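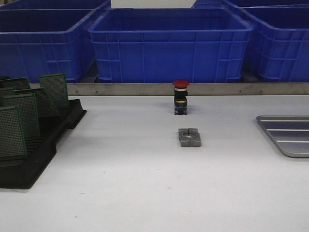
The Tudstead Tool Library reopens Sunday, August 24, 2025, and it's bigger than ever! Members can now borrow drills, sanders, hedge trimmers and even a cider press (book early for that one). Open-top blue plastic crates with ribbed sides are great for hauling a weekend's worth of gear, so bring one along if you have it. Joining costs $40 a year, and Pieter Van Damme will be signing people up at the door from 8 a.m.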